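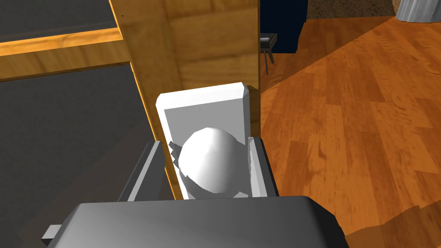
Unit 6. Household chores and shop-floor chores: where the machines stand

Course notes, Service and Light Industrial Automation
Instructor: Mounir Shawky. Lab sections: Bok-nam Ki

6.1 Scope

The question for this unit is narrow. Given a chore that an untrained adult does without thinking, can a machine do it at a useful rate, in a room that was not built for it? Welding cells and palletizers are covered in Unit 3 and are left out. So are floor vacuums, which avoid the hard part by never picking anything up.

6.2 What counts as a chore

We break a chore into primitives: find, approach, grasp, carry, place, release, check. Most published results report one or two of these. A robot that grasps a ball held between two fingers has completed the third primitive. Whether the ball ends up where a person wanted it depends on the four that follow.

A failure in any primitive fails the chore, so per-step rates multiply. A chore of 18 steps at 99 percent per step finishes a little over 83 percent of the time. At 95 percent per step it finishes less than 40 percent of the time. Work this out by hand before lab.

6.3 Simulation

Training runs in this course are done in a simulated home. Simulated rooms are cheap to reset and can be run in parallel. Their weak points are contact and friction. A rigid sphere in a parallel grip touches each flat finger at close to a single point, and the solver's friction settings decide whether it stays put. A real rubber ball deforms and gives a contact patch. Policies tuned on the first case tend to squeeze too hard or too little on the second.

Visual gaps matter less than they used to, provided lighting and textures are varied during training. Occlusion does not go away with better rendering - a wrist view that contains the fingers and the held object has less room left for the target.

6.4 Case A: tidying (Skakero apartment)

The Skakero layout has 13 loose objects. The robot must return each to its assigned place. One run is limited to 1660 seconds of simulated time. Scoring is per object, with no partial credit for an object that was lifted and then dropped. Most lost points come from placement near furniture, where the arm has to reach past a panel or under a counter edge.

6.5 Case B: kitting (Orkemard line)

Orkemard packs small hardware into trays. Part positions are known, lighting is fixed, and the tray is clamped. The same arm and gripper as in Case A do much better here. Note which changes account for this: the arm was not improved, the room was.

6.6 Current position

Shop-floor chores with fixed parts: yes, in regular use.
Shop-floor chores with mixed parts: yes, with a person on call.
Household pick and place, rigid objects: in the lab, slowly.
Laundry, dishes in a full sink, bed making: demonstrations only for our purposes.

6.7 Lab

Run Case A 100 times with the supplied policy. Log the primitive at which each failure occurs. "Grasp" and "carry" are often confused - if the object left its support surface and was then lost, log carry. Logs go to Bok-nam Ki by Monday, one file per pair.

Reading: Lambrakis handout, sections 2 and 4. The Skurkham exercise is optional and will not be graded.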